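Wullance Garden Room, 25 sq m

The Wullance is the middle-sized building in the Plemari range, bigger than a shed and smaller than an argument with the planning office. It comes as a flat kit: wall panels, roof, floor, two windows and one door, which we now remember to pack.

Walls are insulated as standard. Nabila El-Sayed, who drew it up, wanted it usable in December without wearing a coat, and it is, provided you shut the door. You'll need a level base. Please check it with a spirit level and not by eye, however good you say your eye is.

Two people can put up the shell in 30 hours. Couples may prefer to hire a third.

Delivery is 300 pounds to the mainland, kerbside only. The lorry leaves Prondton on a Friday and the driver will not carry anything round the back, so don't offer him tea in the hope of it.
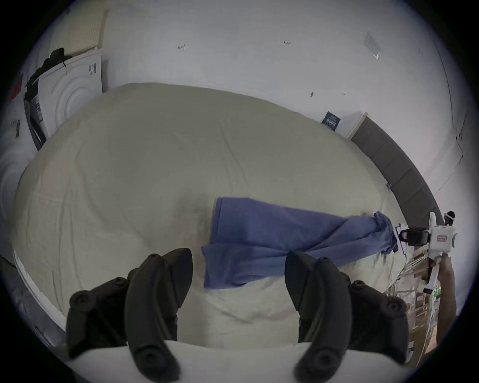

Sleeping in it is allowed for the odd guest. Living in it is another matter, and one for your council. The fitting-out pack (lining boards, sockets, skirting) costs a further 4,000 pounds. Colours are grey, green and a darker grey.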